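Third shift at Wevenero and Dagmar Bednárik still had her gloves on. Habit. Nothing to sort with them, not since March. She used to do the sample bench with both hands and half a mind, 18 years of it, colors to the left, tray back under the lamp. Now she sat on the stool and signed the sheet every 35 minutes. Sign, wait, sign.

The arm was down in the tray again. Slow as a heron. She could of done it in the time it took to bend its wrist. 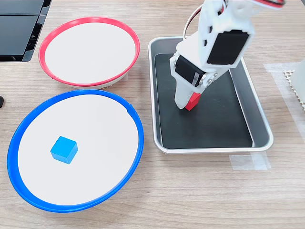 Dušan Malý said it wasn't the slowness that got him, it was the quiet, he'd worked next to people so long he kept answering questions no one had asked. Then he went off to find coffee. She heard him on the stairs, talking.

She thought about that. Eight of them on this floor once, radio on, somebody always singing the wrong words. Okonkwo had the window end. Moved to Brullmont now, packing, better money he said, worse knees.

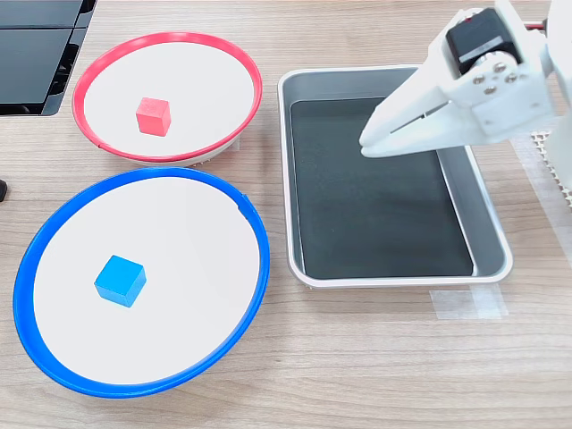 The sheet had a box for Remarks. Three weeks she'd left it blank, becuase what do you remark. Tonight she pulled it over and looked. Red cube on the red-rimmed plate, blue on the blue, the tray bare. All where it should be. She wrote "correct" and it looked mean, one word, so she added "D.B. present." Crossed it out. Wrote it again, bigger.

The buzzer went. Dušan back with two cups, one sugared how she liked it — he'd never asked.

"Your turn to sign," she said, and gave him the pen and took her gloves off.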